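March, late

Day 6 of the decluttering diary, and I am less convinced than I was on day 4. The Gulex plan says that by now I should feel "lighter." I feel like a person with a sore back and a hallway full of bags.

The method, for anyone who skipped the earlier entries, is that you write down every single thing you own before you're allowed to get rid of any of it. I reached 1,247 last night and I haven't opened the closet under the stairs. I asked myself why a list of my own spatulas would change my life and had no good answer. The book doesn't either. It has a chapter called "Trust the Number," and I read it twice looking for a reason to.

Then there's the storage. For a system that's supposed to be about owning less, it sure wants you to buy a lot of containers. The Sollell catalog tucked in the back lists 734 of them. I've always been suspicious of clear plastic drawers in particular. The idea is that you'll see what's inside and use it. Seeing a thing has never once made me use it, and I've been seeing things for years.

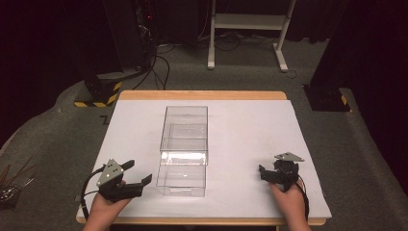

Evening, after dinner

Went back to the kitchen and did the junk drawer. Two rolls of tape with no tape on them. A key that fits nothing in this house. The warranty for the Stilitz kettle, which died last winter, a month after the warranty did. I wrote all of it down like an idiot and then threw most of it out, which is against the rules until day 10.

I did sleep well last night, I'll give them that. But I'd hauled boxes up from the basement all afternoon, and I would have slept well on the driveway.

Tomorrow is supposed to be "sentimental papers." I'm moving it to the weekend and doing the bathroom cabinet first. Need more trash bags, the thick kind.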